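## 3.2 样本来源与烘焙记录的整理

本节所用材料分为两组。第一组为Bostdale修道院烘焙房的祭饼登记簿，共2,517条有效记录；第二组为Imhof教区面包作坊的同类登记簿，共3,255条。两处均使用压模制作无酵祭饼，原料限于小麦粉和水，但在磨粉方式、面浆稠度和模具预热上差别明显，因此先分别编码，再作合并比较。

登记簿的记录单位为“盘”。每盘对应一次合模，登记内容包括面粉批号、加水量、合模时刻、出模时刻和成品等级。Bostdale的等级分为“可用”“边裂”“弃”，Imhof则只区分“可用”与“不可用”。为使两组可比，本文将“边裂”并入不可用类，另在附录中保留原始分级，供需要单独考察边缘缺陷的读者核对。合模与出模时刻缺其一者，不计入有效记录；字迹漫漶但可由同页上下行推定批号者予以保留，并加注标记。

面粉方面，Bostdale长期使用Durkska小麦，石磨粗粉经一次过筛后使用。Imhof的来源较杂，登记簿仅写明粉商批号，未写品种，故品种不作为合并模型中的自变量。Durkska粉的吸水性偏高，同样的加水量下面浆较稠，合模时不易铺展至模腔边缘，这与Bostdale登记簿中边裂多见于新粉启用当日的情况一致。Imhof登记簿中未见同样的集中现象，但该处更换批号时往往同时调整加水量，两种因素无法拆开。

模具温度没有直接记录。Bostdale使用Clutaleck型双面铁模，模上无测温装置，操作者以滴水法判断是否可以上浆。我们在复原试验中沿用同型铁模，预热时间取10分钟，合模时间取60秒，其余步骤依登记簿扉页所附的操作说明执行。复原试验只用于检验登记簿所载时长是否可行，不用于推算历史产量。试验所得祭饼的纹样在中央部分完整，外缘字样偏浅，与两处现存旧饼的状况相近。

需要说明的是，登记簿对“弃”的处理并不统一。Bostdale早期簿册将弃饼研碎后回掺的情况记入备注栏，后期簿册则取消备注栏，是否仍有回掺不得而知。回掺会降低面浆的均匀度，并可能使成品色泽加深。为避免混淆，回归分析只采用备注栏明确写有“不掺”的盘次，其余盘次仅进入描述统计。此项限制使Bostdale一组的可用样本明显缩减，相应系数的置信区间也较宽，解释时应当谨慎。

出模后的放置环境同样影响成品。无酵祭饼含水量低，极易脆裂，切割前须在潮湿处静置回软。Imhof的作坊将饼片叠放于湿布覆盖的木架，Bostdale则置于地窖。两种方法的回软速度不同，而登记簿中的等级均在切割之后评定，也就是说，所记缺陷中包含烘焙与切割两个阶段的损失。现有材料不足以将二者分离，本文因而将“不可用率”定义为从合模到切割完毕的总损失率。

运输环节未计入上述定义。两处作坊都向周边教堂供饼，路途中的碎损由收件一方自行登记，格式各异，保存情况也参差不齐。

**图2** 双车道沥青公路，对向车道远处有一辆红色汽车。

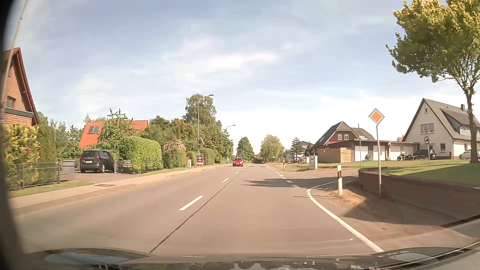
收件方登记簿中，凡能与作坊出货日对应的条目，均按教堂归并后列入附录，不参与不可用率的计算。少数条目将碎损与受潮合写为一项，归并时照录原文，未作拆分。下一节在总损失率的定义之下，比较加水量与合模时长对两组样本的影响。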